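Kuvgate Povero Grain Market Desk

Cash bids, futures and your own bin totals on one screen

Price: 149 per year, per farm
Seats included: 7
Free look: the whole of January, every year
Page updated February 16, 2018

If you sell grain for a living, you already know how a morning goes. One tab for corn futures, one for the local elevator, a text from the ethanol plant, a notebook with last week's basis in it, and a calculator that somebody borrowed. Povero puts all of that in one place, and we are really happy with how this version came out!

We started building it in our office in Stostholm because we wanted a screen that showed what a bushel was worth at the farm gate, after trucking and drying, and we couldn't find one we liked. The first version was ugly (we still have it on an old laptop, and it still runs). This one is much nicer to look at, and a whole lot quicker.

What the screen shows

Corn, soybeans, soybean meal, soybean oil and the three wheat classes, with nearby and deferred contracts side by side. The spread between any two months shows up as soon as you tap them both, and you can flip it from cents to a monthly carry figure. That carry figure is our favorite part of the whole thing. When the market is offering to pay you for storage, you want to see it in the same units as your storage cost, and now you can.

Under the futures are your cash bids. Add the elevators, plants and river terminals you haul to, type in the distance and your trucking rate, and each bid is shown as posted and again as net to your bin. A bid that looks a nickel better on paper can easily be three cents worse once the truck has been paid, and the list sorts itself on the net number.

Basis history

Every bid you enter is kept. By the second season you have your own basis chart for every place you sell to, with old crop and new crop drawn in separate colors. You can lay one year over another and see when the harvest low came in and how long it took to firm up. Import your old records from a spreadsheet if you have them - up to 2000 rows go in at one time, and you can run as many imports as you need.

The Awan alerts

Awan is the alert part of Povero, and it comes with every subscription. Set a futures price, a basis level, a net cash price or a spread, and it sends a text or an email when the number trades or posts. Alerts can be tied together too, so you can ask to hear about December corn only if the basis at your main elevator is also at or above the level you picked. We use that one ourselves all the time and would not go back to single alerts for anything.

There is a quiet setting for the overnight session, and a separate one for report days. On report days the alerts wait until 7 minutes after the numbers come out, so your phone isn't buzzing through every swing of that first wild stretch. You can turn the wait off if you like the wild stretch.

Position page

Enter what you have stored, what you expect to harvest, and what you have sold. Forward contracts, hedge-to-arrive contracts, basis contracts and plain spot sales each have their own line, and the page works out what is still open on futures, on basis, or on both. Options are in there as well, with the premium carried through to your average price. It prints on one sheet, with big enough type to read across a kitchen table.

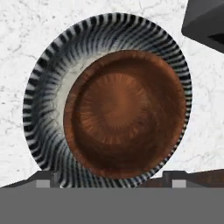 Can I use Povero if I only grow wheat?

Each crop can be switched off in the settings, so a wheat grower can keep just the wheat contracts and bids on the screen and leave out corn and the soy complex.

Data and timing

Futures are delayed on the standard plan. Live quotes are available as an add-on, with exchange fees passed along at cost. Cash bids update when the buyer posts them, or when you type them in yourself.

What you need

Any computer, tablet or phone with a current browser. The pages are light and load fine on a weak signal at the far end of a field - we spent a lot of time on that.

What it doesn't do

Povero doesn't place orders and it doesn't give advice. You still call your broker or your elevator, only with better numbers in front of you.

Ordering

Choose farm or office billing at checkout. Access opens as soon as payment clears, and the setup guide comes in the same email as your receipt. To add seats beyond those included, write to the Kuvgate office in Stostholm and we'll set them up for you.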